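# Who Washes Up? Shared Kitchens in Castlow Hall

Consuelo Beltrán and Florian Lacroix

## Background

Castlow Hall has 18 residents per floor and one sink per floor, an arrangement presumably drawn up by someone who ate out. Our project asked whether a written rota changes how long dirty dishes sit around. The assignment allowed 2,000 words. We had strong feelings and used them all in the first draft, so this is the short version.

## Method

We kept a diary of the second-floor kitchen for 30 days. For the first stretch there was no rota. Then we taped one to the fridge, where it was initialed, corrected for spelling and, by Sunday, partly covered by a takeout menu. We also interviewed 18 residents. Everyone we spoke to described themselves as tidy.

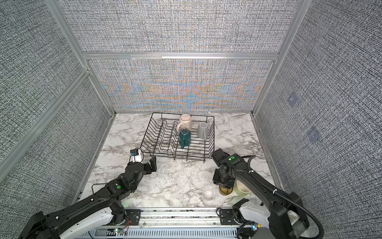

*Fig. 1. Mugs in a wire dish rack.*

## What we found

Plates moved faster once the rota went up. Mugs did not. Residents treated a mug as a personal matter, somewhere between a toothbrush and a pet, and felt that washing another person's was either rude or a trap. Several admitted hiding theirs in their rooms, which made our kitchen figures look better than they deserved to.

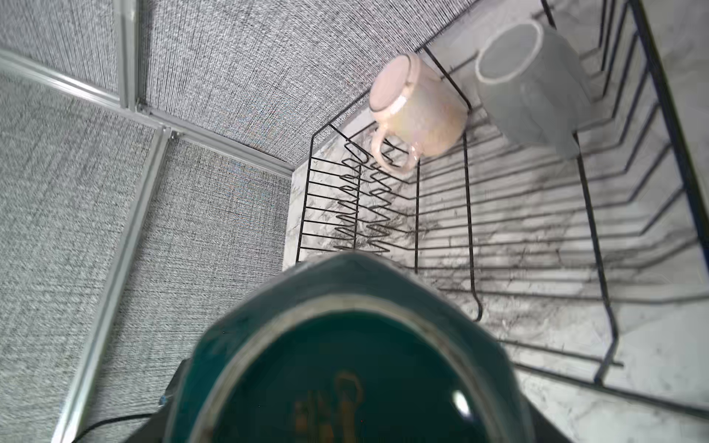

Ownership came up in nearly every interview. People who had brought a mug from home could describe it in loving detail, chips included, and still couldn't say when they had last washed it. Those using the hall's own mugs were less sentimental and no cleaner.

## Limits

Both authors live on the floor and both drink coffee. Florian's entries for the second week are in pencil and mostly concern Consuelo's saucepan.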